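Category: Company News / Lighting and Interiors

Hinach Opens the Renovated Clerham Building in Fustville to New Tenants

FUSTVILLE, 2018-11-05 – Hinach, a company for the renovation and rental of small work spaces, announces that the renovation of the Clerham building in Fustville is finished and that the rooms on the upper floor can now be rented by the month. The work started in spring and was completed at the end of September. The building was used before as a storage house for garden furniture and stood without a tenant for several years.

The upper floor has an area of 594 square meters. It is divided into nine work rooms, one shared kitchen and a corridor which goes along the whole north side. In the older plan there was a low hanging ceiling over all this floor. Hinach decided to take it down, and the rooms are now considerably higher than they were.

"When I visited the building for the first time, I could touch the ceiling panels with my hand," says Vy Nghiêm, head of projects at Hinach. "I asked the builder to remove two panels so that we could look what is above. There were beams in good condition, and much air. On this same day we changed the drawings."

The beams were cleaned, repaired in a few places and painted white together with the ceiling. The cables that were lying on top of the old panels without order have been replaced. New cables follow the beams wherever it was possible. 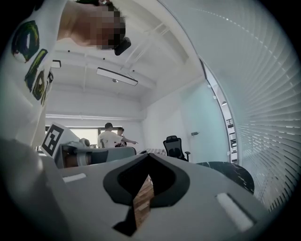 White ceiling, exposed beams and ceiling light at the Clerham building.

Lighting was the part of the project that took the longest time. The company first tested a row of bright tubes in one room, which the future tenants did not like. They told us that the light was too hard in the evening and that it made paper look blue. After this test Hinach chose a warmer light and placed the fixtures further from the windows, so that the desks near the glass do not get light from two strong sources at the same moment. Tenants can ask for the position of a fixture to be changed one time in the first year, without cost.

The windows on the south side are the original ones. It was discussed for a long while if they should be replaced. Finally the wooden parts were kept and only the glass is new. The company is aware that the old handles need some force to close, and a carpenter will come back before winter to adjust them.

Rent by the month, with one price

All rooms at the Clerham building are rented under Vi, the simple rental plan which Hinach introduced last year in its other houses. Under Vi, the tenant pays one price each month. Heating, electricity, water, internet and the cleaning of shared areas are included in it. The smallest room costs 274 dollars per month. The contract can be ended by either side with a notice of 9 weeks.

The plan is made mainly for persons and small firms who need a room that is quiet and can be locked, but who do not want to sign for five years. In the other houses of the company there are translators, tailors, an accountant, a repair shop for clocks and a publisher of walking maps. Hinach does not give preference to one profession. Work which produces strong smell or strong vibration is not allowed, because the walls between the rooms are thin in comparison with those on the outside.

Rooms can be rented empty or with furniture. The furniture was collected by Tươi Đinh, who is responsible for interiors, during most of the summer. Many of the pieces were bought from hotels and restaurants which were closing or changing their style. For this reason no two rooms look the same, and tenants are invited to see several of them before they decide.

"I prefer a table that has already had a life," says Tươi Đinh. "It is heavier, it stands better on an old floor, and when somebody puts a cup on it, he is not afraid. We had of course to refuse some beautiful things. There was a sideboard from a hotel dining room that I wanted very much, but it could not pass through the stairs, even after we removed the railing."

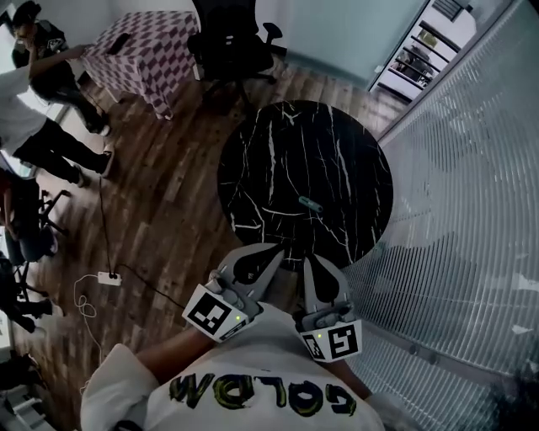

Furniture that does not suit a tenant can be returned to the store room on the ground floor and exchanged for another piece, if one is available. The company asks that tenants do not carry heavy pieces on the stairs by themselves. An appointment for moving can be made by telephone on any working day, and two days before is normally enough.

Ground floor to follow

The ground floor is not yet open. Hinach plans to make there a larger room which can be rented by the hour for courses, small exhibitions and meetings of local clubs, with its own entrance from the yard. The floor in this part must first be dried and leveled, as water from the yard was coming in for many years under the old gate. A new drain has already been put in. The company will announce a date for the opening when the floor has been inspected.

Parking in the yard is limited, and the places are given in the order in which the contracts were signed. Bicycles can be left under the roof next to the gate. The bus from the center of Fustville stops on the opposite side of the street.

Neighbors who were disturbed by the work on the roof in the early mornings have received a letter from the company. Hinach would like to thank them again for their patience.

Visits

Interested persons can visit the rooms on weekday afternoons after they make an appointment with the rental office. Plans of the upper floor, with the measures of each room, are sent by mail or e-mail on request. Journalists who wish to see the building or to speak with Vy Nghiêm or Tươi Đinh are asked to contact the press desk of Hinach in Fustville.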